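Two Arms and a Blue Tray
The sorting cell at Skostside, and the people who work next to it

Updated 25th September

Etetton has been sending out boxes of interlocking blocks for long enough that everyone in the building can tell a short green from a long green by feel, through a glove, while arguing about lunch. The sets go out, get built, get stuck together by children with strong opinions, and a good share of them come back to us at Skostside to be pulled apart, sorted and boxed again. Until February all of that was done by hand at the long bench under the window. Some of it now belongs to the cell.

The cell is a white table in a white enclosure with two arms on it. Purchasing calls it the Marnent line, after the project code, which makes it sound like a ferry service. On the floor the arms are Lefty and the Other One. There was a vote on better names and it ended badly, so we'll leave it there.

People who haven't visited usually ask two things. First, has anyone lost their job? No. The bench crew is the same crew, with one change, which is that 2 of them now rotate through what the schedule calls "cell attendance." Cell attendance means laying out the next pieces, clearing whatever the arms have given up on, and writing in the log. The log was meant to be a line per stoppage. It has become the best-read publication on the site, and the handwriting has improved a lot now that there's an audience.

Second, is it faster? Ask again next year. A good sorter at the bench will go through a tub of 100 mixed pieces while the cell is still giving its first one careful thought. The cell, on the other hand, doesn't mind the last hour of the shift, and the last hour of the shift is when the bench starts putting yellows in with the limes.

What has changed more than speed is the talk. At the bench you sort with your hands and your mouth is free. At the cell you watch, and watching turns out to be a quiet sort of job, more tiring than anybody put in the training notes. After a few weeks of complaints we cut the turns to 40 minutes and moved a stool in. The stool is popular. There is now a system for the stool.

We also had to learn to describe our own work. When the setup people asked how we decide which compartment a piece goes in, the room went silent, and then everyone answered at once with different rules. It took most of a month to agree on one. The old hands say the rule we agreed on was theirs all along – all of them say this.

A few views of the cell at work are gathered for the staff page, mostly for the families who keep asking what we do all day.

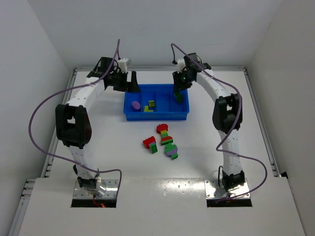 A green block held just above the tray, courtesy of the Other One. Three assemblies are still waiting their turn on the table, in no hurry at all. 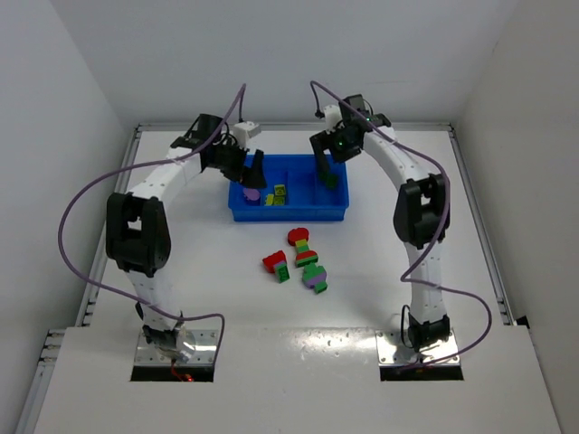 Both grippers down in the blue bin at once. At the bench this is called "getting in each other's way" and usually comes with an apology.

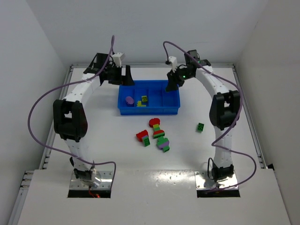 Blocks on the table, and one green straggler off to the right by itself. Every shift has one.
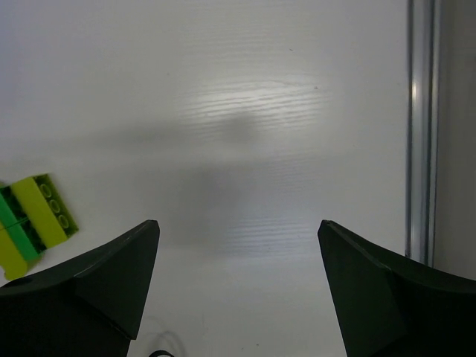 The gripper's own view of things: two dark fingers, plenty of white tabletop, and the bricks well over to the left.

Kahsay Moore
Floor supervisor, Skostside

A few housekeeping items while I have your attention.

The attendance schedule for next month is on the board by the break room. Swaps are fine as long as both names are changed, in ink, by the people they belong to. Trading a turn at the cell for a turn at the label printer is allowed, though I'd think hard about what that says about the label printer.

Please stop leaving spare pieces on the enclosure as "a present for Lefty." They get logged as stoppages and then I have to explain them at the Monthly.

The bench is keeping all of its lamps. I know what the rumor said. The electrician was there to look at the clock.

If you'd like to see the cell for yourself, come by at the end of any early shift and ask whoever has the stool.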